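New jaws and a clean carpet for the Hover bench

If you've walked past the end room at Mestby this week and heard tape being ripped off a reel, sorry, that was me. The Hover bench has had its November service, and it was back in use on Friday in time for the afternoon session.

For anyone on the Dokorau site who hasn't been over to see it, Hover is our hand-held gripper station. You stand at the table with a gripper in each hand and do the job yourself, and the recordings go off to teach the arms later on. We've now got more than 1,000 recordings out of it, and the grippers were starting to feel it. The left one had gone stiff near the end of its travel, so you'd squeeze and get a sort of crunch before anything closed. Not nice after an hour!

I had the left one apart on Wednesday's leftover newspaper and found the pivot full of fluff and soap dust. Brock Nguyen lent me the good brushes (I do still have them, Brock, they're in my drawer) and it came up lovely. New pads went on the fingers while it was open. The right one only wanted a wipe and a nip up on one screw that likes to wander.

The marker plate was the fiddly bit. It has to go back in exactly the same spot on the gripper body, otherwise the tracking thinks your hand is somewhere it isn't, and I got it wrong the first time — a good 4 mm out — and had to take it off and start again. There's a scribed line on the body now, so the next person can just push the plate up to it. Please don't lift it by the corner. Please don't put stickers on it either, you know who you are.

Cables next. Both grippers trail a lead, and the old way of taping them meant you'd feel a tug whenever you reached for the far side of the table. I've given each of them a bit more slack and moved the strain relief, and the pulling has gone. You do need to look where you're putting your feet though. I hoovered the carpet as well, for what it's worth.

We're checking it all with the soap job, the same one we used when the bench was first set up: pick up the bar, put it in the dish. It's a good test as soap is slippery and a lazy jaw shows up straight away. My first 8 tries were clean, then I dropped one on my shoe.

Still to come is the spare set of fingers from Czerwiński, which are on order. Until they turn up, go easy, and if anything crunches put it down and come and find me.
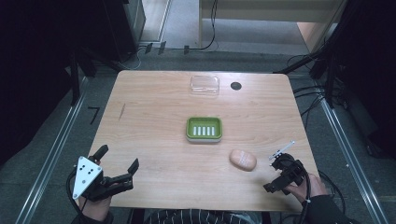
Words: the Hover bench desk, Mestby
Filed under: Workshop news

Anyone wanting a go on the bench after its service can put their name on the sheet by the door. Sessions are 3 to a morning, and bring sleeves that stay out of the jaws.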